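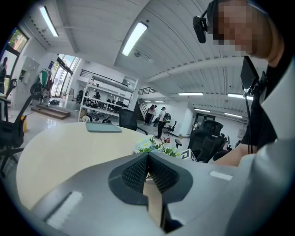
Table work, with the gripper up close and the flowers at the table's edge.

Ruairi Swanson
March - 2 min read

Can a machine wipe a table and put things back yet? Short thread, because I am far too excited to keep it to myself!

Laying a flat pad on a round table sounds like nothing. Straight edge, curved edge, no corner to line up with - you and I just do it. A machine has to learn what "near enough" looks like.

Flowers are worse (and more fun). Grab a bunch too low and it tips, too high and you've got a fistful of petals. The Fidach arm managed 123 lifts out of 788 when I last checked. I cheered for every one.

Soft pads on the fingers help loads. I'd take a bit of squish over a cleverer camera any day.

So, chores yet? Wiping, nearly. Tidying, sometimes. Chairs back under the table - give it 5 years, says Gunn. I say sooner!

Comments

Skistotus: Wake me when it does the stairs.

Liker: 123 is better than my kids manage.

Gunn: I said 5 years if you're LUCKY, Ruairi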